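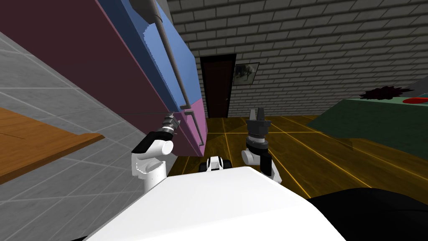
Part-Time Work Props Up Nundutholm's Jobless Rate

The number of people in Nundutholm claiming out-of-work pay fell by 264 in the second quarter, labor office figures show. Full-time posts made up 56 percent of new hires, down from April. 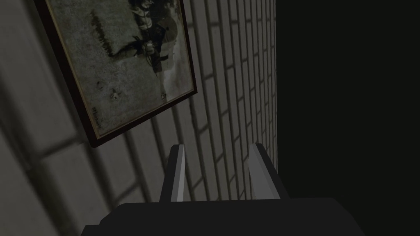

Last updated: 8/14/21

Wanda Pettigrew, a labor economist in Rirnden, said the fall overstates demand. Anyone who works a single paid shift in the survey week is counted as employed.

"Hours are the better measure, and hours were flat," she said. 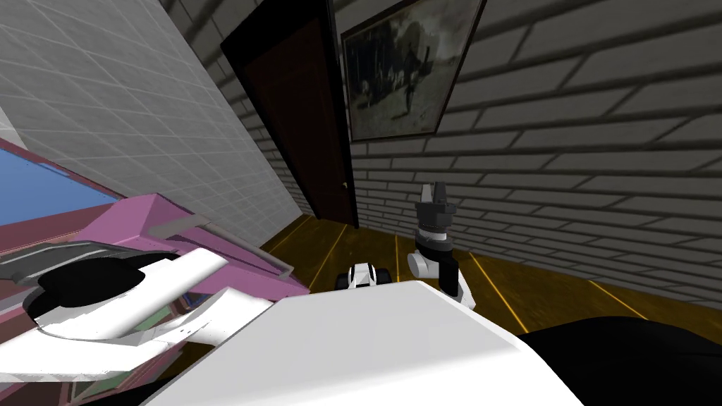 A white robot arm with a black gripper.

Halvorsen, the largest private employer in the district, added 75 jobs over the quarter. Most were contracts of five months or less.

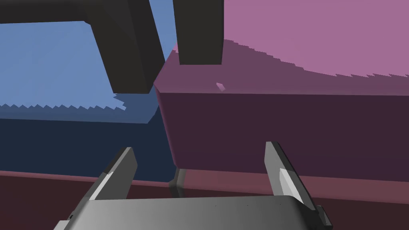

How the rate is set

The office divides claimants by the labor force, which leaves out people who have stopped looking. Hollis Park, who compiles the series, said a broader rate will be issued with the next release.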